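# Stekis open day at Lumbridge: who went?

**bhavana_k**, 12 June 2020
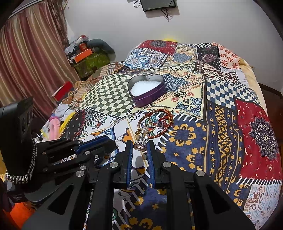
I came home absolutely buzzing! I'd only planned to stay for the first talk and ended up missing two trains. They let visitors have a go with the hand-held grippers, and my turn was the little glass shoe on the patchwork bedspread, with the bracelet lying right behind it and that heart-shaped tin of white grains further up. You've got two fingers with blue pads and you have to line the gap up with the thing you want. Much harder than it sounds, and I loved every minute.

**eleven_pai**

Was there in the morning. Harish Kulkarni's talk was the best bit for me. He said they want 3000 grasps from visitors by the end of the season and had 1776 before the doors opened.

**nidmont_wael**

Good day, but I disagree about the layout. A busy quilt like that is a rotten place for a beginner. Give people a plain table first, then the bed.

**bhavana_k**

Oh no, the quilt was the fun of it! Navy diamonds, red flowers, zigzags all over. Nobody's bed at home is a plain table.

**nidmont_wael**

Mine is fairly plain. But fine, I take the point for adults. My niece got fed up after one go and went to find the biscuits.

**eleven_pai**

I'm with Wael on the order, with Bhavana on the quilt. Also the queue: up to 18 people at one point, and one person explaining how to hold the thing.

**c_namboodiri**

I was helping on the door, sorry about the queue. We had the same grumble at Nidmont in May and should have learnt. Will pass on the plain table idea. Bhavana, did you leave a green scarf in the talk room?

**bhavana_k**

YES, that's mine! Can I pick it up at the next one?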